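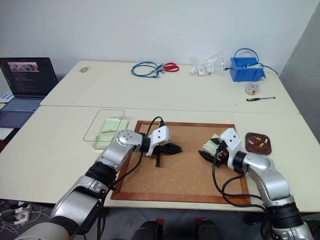

I've been running Plasholm as our motion planner since October, and I've put off writing this up because my opinion kept changing every couple of weeks. It's settled now, so let's go.

Short version: if you've got two arms sharing one small table, buy it. If you've got one arm, save your money and stay with Kumen, which does single-arm planning just as well and has much nicer docs.

What sold me is how it handles close quarters. Our cork board task is a mean one for a planner - sticky notes, push pins, and both grippers wanting to be over the same bit of board. Kumen would plan each side separately and then make one arm wait, so everything felt like two people being polite at a doorway. Plasholm plans the pair together and you can see the difference right away. In my last long batch I ran 3137 plans and only 21 came back with no solution, and most of those were my own silly goals (I'd asked for a wrist angle no arm should be asked for).

The cable margin setting is lovely too. You give it a padding value per link and it stays clear of the loops hanging near the wrist. I wish I'd had that years ago!

Now the grumbles. The scene editor is slow and kind of ugly, and it forgets your camera calibration if you rename a workspace. I lost a whole Sunday to that one. Thin things are a headache as well: a single sticky note gets swallowed into the tabletop in the collision map unless you drop the voxel size, and then planning crawls. Kausar Abbasi wrote a little script that treats the notes as a separate layer, and it's on the user forum if you want it. Should be built in, if you ask me.

Support is fine. I've opened 2 tickets, one answered the same afternoon, the other still sitting there.

Oh, and the log viewer stops at 3000 lines with no warning, so export before you scroll.

Four stars from me. Would be five with a better editor.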